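Minutes of the Risteck Tenants' Association
Regular meeting, 12/10/24, ground floor common room

Everyone was welcomed, and the chair thanked those who came straight from work. The September minutes were read and approved, with one small correction to the spelling of Zellance Plumbing.

1. Room and supplies

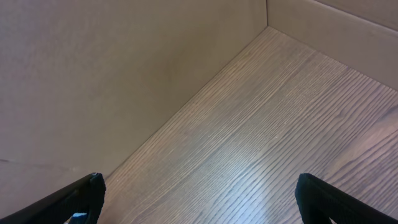
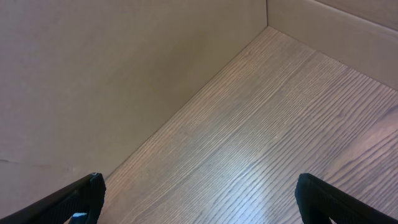
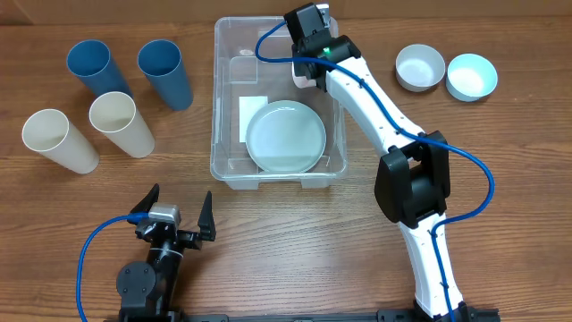
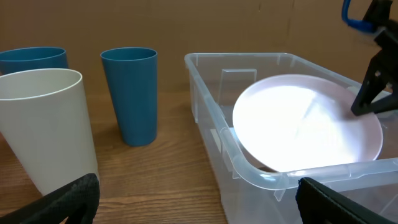

Stosov Court asked whether the rule on quiet hours could be taken first, as their babysitter had to leave early, and the meeting was very happy to oblige.

2. Quiet hours

We had a long and good-natured talk about this one (it has been coming up since spring!). Most people like the present hours on weeknights but would love a little more give on Saturdays, when families have company over. It was agreed to try a later start on Saturdays for 2 months and then talk again.

3. Courtyard garden

The tomatoes did beautifully this year, and a big thank you goes to everybody who watered through the dry spell. Jatoi Nursery has offered us a discount on bulbs, and the meeting voted to spend up to $200 on daffodils and crocuses. Planting will be on a weekend morning, with coffee, and children are very welcome to come and dig.

4. Laundry room

The second dryer is still out. Zellance has been called again and a notice will go up by the mailboxes as soon as we have a date.

Next meeting in the same room, same time. Please bring your bulb suggestions.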